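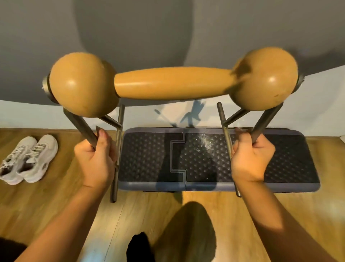
Head-camera view, both hands on the angled rods of the stands, wood-grained test object above the step platform.

Hundau wide lens vs. Troncoso narrow lens for bimanual grasp work
1 August 2024
Posted by huiling_long

The Gutinance manipulation laboratory is comparing two head-mounted cameras for recording two-handed grasps. The recordings will be used to select a gripper for the dual-arm station, and the choice of camera must be settled before the grippers are ordered. Comments from laboratories with similar stations are requested.

The cameras under review are the Hundau wide unit and the Troncoso narrow unit. Each was run through 20 takes of the same task, in which the operator takes hold of both stands by the angled rods. Both cameras were mounted on the same headband at the same tilt.

Findings to date:

The Hundau keeps both hands and both forearms in view for the whole of the approach. Straight features bend near the border of the picture, and the large gray wall at the back appears to bulge. The supplied calibration corrects the center well and the corners poorly.

The Troncoso has very little bending. In 10 of its 20 takes, one hand left the view before contact was made. The operator was not told to hold the head in any particular position.

Our preliminary recommendation is the Hundau. Please state your lens, mounting height and calibration method when replying.

Huiling Long

r_radwan wrote:

Thank you for the detailed notice. Our group would not support the recommendation on the present evidence. A hand that leaves the view is a fault of head tilt as much as of the lens. We mount the Troncoso with a steeper downward angle and ask the operator to look at the midpoint between the two contact points. Under that procedure we do not lose hands on a task of this width.

The bending at the corners is a more serious matter than the post suggests. In your still, the forearms enter from the lower corners, and those are the regions where the calibration is weakest. If wrist position is estimated from the forearm, the error will be carried into the gripper comparison.

Radwa Radwan

huiling_long wrote:

The point on tilt is accepted, and a second Troncoso series with a steeper angle will be added. I do not agree with instructing operators where to look. We wish to record the grasp as a person would make it, and an instruction of that kind changes the posture of the neck and shoulders.

Wrist position is not estimated from the forearm in our procedure. It is taken from the knuckles and the base of the thumb, and in the still those lie well inside the corners.

ajara_controls wrote:

I wish to raise the question of finish. The rods are dark and slightly reflective, and the highlights run along their length. The rounded ends of the test object are glossy as well. On our station, long highlights of that type caused the edge tracker to follow the bright line instead of the edge of the rod. Matte tape on the rods removed the fault. May I ask whether either camera was run with a fixed exposure?

Also, has the laboratory decided which gripper families will be compared? The fingers in the still are curled around the rod with the thumb pointing upward. A parallel jaw can hold a slim rod, but it will not reproduce that grasp, and a camera study built upon it may favor a multi-finger hand before any testing has been done.

Abelardo Jara

huiling_long wrote:

Exposure was automatic on both units. A fixed setting will be used in the second series. We would prefer to leave the rods untaped at first, as the grippers will have to work with the bare finish.

Two gripper families are on the list: the Gromska three-finger hand and a parallel jaw with a grooved pad. I understand the concern about bias. The human takes are to be used for approach direction and contact location only. Finger arrangement will not be scored.

oranuch_i wrote:

We have operated the Gromska hand for two years on a rod-handling task and can offer the following.

1. The hand closes well on a horizontal rod. On an angled rod it tends to slide toward the lower end unless the wrist is first turned to match the angle.
2. The controller supplied with the hand does not report finger load separately for each finger. Plan for an added sensor.
3. In our log of 100 grasps on angled rods, 81 were held for the full period. The parallel jaw was not tested under the same conditions, and I would not draw a comparison from that figure alone.

On the camera, I side with Ms. Long. Width of view has mattered more to us than corner accuracy, because the two arms approach from opposite sides and the timing between them is what we need to see.

Oranuch Intarasuk

r_radwan wrote:

Timing can be read from the arm encoders once the robot is in use. For the human takes there are no encoders, I grant that. My objection stands with regard to calibration. Please consider a board placed in each lower corner in addition to the usual center positions. The supplied routine does not request it.

v_caceres wrote:

A note on shadows, which have not been mentioned. The stands and the test object throw angular shadows on the white wall directly behind the platform. To a segmentation model these can pass for additional rods. We moved our lamp to one side and lost fewer takes. The operator's own shadow on the floor was harmless in our trials, although it falls between the forearms and should be checked.

I would also ask that the shoes be moved off the floor beside the platform for the second series. Our model labeled footwear as a target object more than once.

Valentina Cáceres

huiling_long wrote:

Both requests will be adopted, together with the corner boards proposed by Ms. Radwan. The second series will use a steeper tilt on the Troncoso, fixed exposure on both units and no instruction as to gaze. Ms. Intarasuk, would you be willing to share the wrist angles from your log? The mounting bracket for the Gromska hand has a limited range, and I should like to check it before the order is placed.

oranuch_i wrote:

Yes. The angles are stored with the grasp records, and I will send them to you by private message. Please note that they are measured from the horizontal.

ajara_controls wrote:

I remain in favor of one taped series for reference, even a short one. Without it, there will be no means of separating a lens fault from a highlight fault.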